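Arboleda school district to lend out reusable tableware

2020-03-13
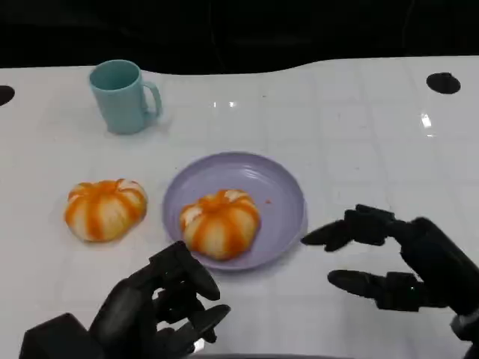

A plastic mug and plate on a white table.

Families and clubs in Arboleda will be able to borrow reusable plates and mugs for parties and picnics under a plan approved by the school district this week.

The district will keep 208 place settings at the Emano Street library branch, packed in crates of 30 or fewer. Borrowers pay a deposit of $25 per crate, which is returned when everything comes back clean. There is no rental fee.

Khalil Khalaf, the district's purchasing manager, said the plan grew out of a review of what schools spend on paper plates and cups for evening events.

"We were buying the same things every month and putting them in the trash the next morning," Khalaf said. "Most of our buildings have a dishwasher that sits idle after lunch."

A trial took place in February at Avia Elementary, where the parents' group used borrowed settings for its pancake supper. Khalaf said the group sent out one bag of trash after the meal – last year it was nine.

Crates can be reserved by phone or at the library desk and kept for up to 9 days. Schools get first pick during the last two weeks of the spring term. After that, requests will be handled in the order they come in. Missing or broken pieces will be charged at cost, with the amount taken out of the deposit.

Uldis Dzene, who runs the Lostum Road community hall, said he expects to send many of his renters to the library. The hall stopped supplying disposable plates two years ago, and people who book it for birthdays often arrive without any.

"They end up driving to the store while the cake is on the table," Dzene said.

The settings do not include knives, serving bowls or tablecloths. Forks and spoons may be added in the fall if the district finds room to store them.

Reservation forms are at the front desk of the Emano Street branch and in all school offices.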